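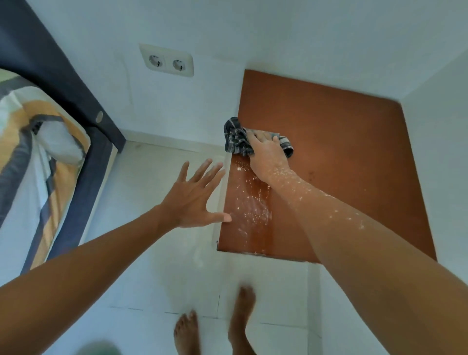 奥克霍姆旧印刷厂改建的公共洗衣房6月起延长开放

2020年1月27日

奥克霍姆（Orkholm）镇议会通过了公共洗衣房的新一年运营方案。从6月起，位于旧印刷厂一层的洗衣房将把晚间关门时间从八点推迟到十点，周末上午提前一小时开门。方案同时调整了收费标准和预约办法，并批准更换一批使用年限较长的烘干设备。

洗衣房由镇政府所有，日常运营委托给贝尔蒂斯（Beltis）公司。双方现有合同到今年年底为止，延长开放所增加的人工和水电费用，由镇政府和公司按现有比例分担。

根据运营方提交的年度报告，去年登记使用洗衣房的住户为249户，比前一年多66户。增加的部分主要来自河东的两条街，那里的老式公寓楼陆续关闭了地下室里的共用洗衣间。楼房的业主协会给出的理由大体一致：排水管道老化，维修报价偏高，房间改作自行车存放处更容易得到住户同意。

负责洗衣房事务的哈杰尔·卡拉布卢特（Hacer Karabulut）在会上说，晚间时段是目前最紧张的时段。“六点到八点之间几乎约不到机器，”她说，“很多人下班到家已经六点半，吃完饭再过来，只能赶上最后一轮，烘干就来不及了，湿衣服要装在袋子里提回去。”

她说，去年秋天洗衣房试行过一个月的延时开放，晚上八点以后的机器使用率达到72%，高于工作日上午。试行期间没有收到楼上住户关于噪音的书面投诉，有两户人家曾打电话询问延时开放是否会长期实行。

旧印刷厂的二层和三层在改建时都做成了住宅。为减少夜间震动，运营方计划把离楼梯间最近的几台大容量洗衣机移到靠院子的一侧，晚上九点以后不再启动高速脱水程序。相关改动要在延长开放之前完成，施工期间洗衣房分两个区域轮流关闭，不会全部停用。

收费方面，普通洗涤一次的价格不变。烘干改为按时间计费，以十分钟为一个单位，取消原来固定时长的收费方式。运营方解释说，固定时长对只烘几件衣服的人不划算，而洗床单和毛毯的人又常常需要再付一次。新办法实行后，机器面板会显示剩余时间，中途可以加时，但不能退费。

持有镇住户卡的学生和领取养老金的居民继续享受半价，优惠时段由工作日上午扩大到工作日全天。没有住户卡的人仍可使用洗衣房，按全价付费，不能提前预约。

预约办法的改动引起的讨论较多。目前住户可以提前两周预约，每户每周最多三次。有议员提出，一部分预约最后无人到场，机器空着，别人却订不上。新方案把提前预约的时间缩短为一周，开始时间过后十五分钟仍未启动机器的，预约自动取消，机器转给现场等候的人使用。一个月内三次预约未到的住户，下个月只能在现场排队。

对于自动取消的规定，住在河东的几名住户提交了书面意见，认为十五分钟对行动不便的老人和带小孩的家庭太短。议会没有修改时间，但在方案中加了一条：住户可以打电话到洗衣房，要求把预约保留到三十分钟，每次预约限用一次。

接电话的时间与洗衣房开放时间相同。网上预约页面也会增加一个同样功能的选项，预计比电话办法晚几周启用。

设备更换分两批进行。第一批是烘干机，安排在春季，第二批是投币和刷卡装置，安排在秋季。新的烘干机带有湿度感应，衣物干透后自动停止。订货由普拉萨蒂亚（Plasatia）公司承担，合同包括安装和两年保修。旧机器中还能使用的，将拆下零件留作备用，其余由供应商回收。

卡拉布卢特说，旧烘干机的主要问题是温度不稳定，同一个档位在不同的机器上结果差别很大。去年运营方共登记85次报修，超过一半与烘干机有关，其余多为进水阀和门锁故障。等待零件的时间有时长达三周，这期间机器只能贴上停用标签。

洗衣房另设有一间手洗和熨烫室，里面有水槽、熨衣板和晾衣架，使用不收费。延长开放以后，这间屋子的关门时间与洗衣房一致，熨斗在关门前半小时统一断电。议会讨论时有人建议收取少量费用，用来补贴用水开支，这一建议没有获得多数支持。

运营方提醒，手洗室不能用来染色，也不能清洗沾有机油或油漆的衣物。去年有一个水槽因染料残留停用了几天。工作服可以使用靠后门的专用洗衣机，该机器单独排水，费用比普通洗涤略高，每次用完后需要空转一次冲洗程序。

院子里的晾衣区在夏季照常开放。那里的晾衣绳去年换过一次，原来的木桩有两根已经腐烂，换成了金属立柱。晾衣区不设预约，衣物过夜不收的，工作人员会取下放到门厅的架子上，保留两周。架子上的衣物如果到期无人认领，洗净后送到镇里的旧物交换处。

方案中还提到洗涤剂的问题。洗衣房目前由住户自带洗衣粉或洗衣液，大容量洗衣机里常有没有溶解的粉末，堵塞过滤网。运营方原打算改为机器自动投放统一的洗涤剂，但有住户反映皮肤过敏，只能用特定的产品。最后的决定是保留自带方式，在每台机器旁边张贴用量表，按照当地水质和衣物重量标出建议用量。用量表有多种语言的版本，由镇图书馆协助翻译。

在参考其他地方的做法时，镇政府派人去芬兰里希迈基（Riihimäki）了解过住宅楼共用洗衣间的管理情况。考察报告附在方案后面，篇幅不长，主要涉及预约时段的划分和门锁的使用。奥克霍姆没有采用电子门锁，理由是洗衣房在开放时间内始终有人值班。

值班人员的安排会有变化。现在每天分两班，6月以后晚班延长，另加一个周末短班。贝尔蒂斯公司表示将为此新招一人，优先考虑住在镇内的申请者，招聘启事会在春天贴出。晚班结束后的清洁工作包括擦拭台面和机器门圈、清理绒毛过滤网、拖地和检查水龙头，工作时间计入班次，不再像现在这样由次日早班补做。

旧印刷厂外的停车问题没有列入这次方案。门前有几个短时停车位，限停三十分钟，不够洗完一轮。有住户要求延长到一小时，镇交通部门答复说，同一排车位也供旁边的药店和邮件代收点使用，是否调整要等街道整修计划确定以后再考虑。步行道一侧会增加一个供手推车和婴儿车上下的坡道，与春季的施工一起完成。

住户卡需要更新的居民可以在镇政府服务窗口办理，也可以在洗衣房值班台填写申请表，由工作人员转交。办理时需出示身份证件和近三个月内的住址证明。现有住户卡里的余额在秋季更换刷卡装置后继续有效，不必重新充值。投币方式也将保留，但新装置不再找零，门厅里的换币机仍可使用。

新的价目表和预约规则将在5月中旬张贴在洗衣房门口，并寄送给所有登记住户。在此之前，洗衣房按照现有时间开放，公共假日关闭。对方案有疑问的住户可以向值班台领取全文，或者在每月一次的住户接待时间到镇政府一楼询问。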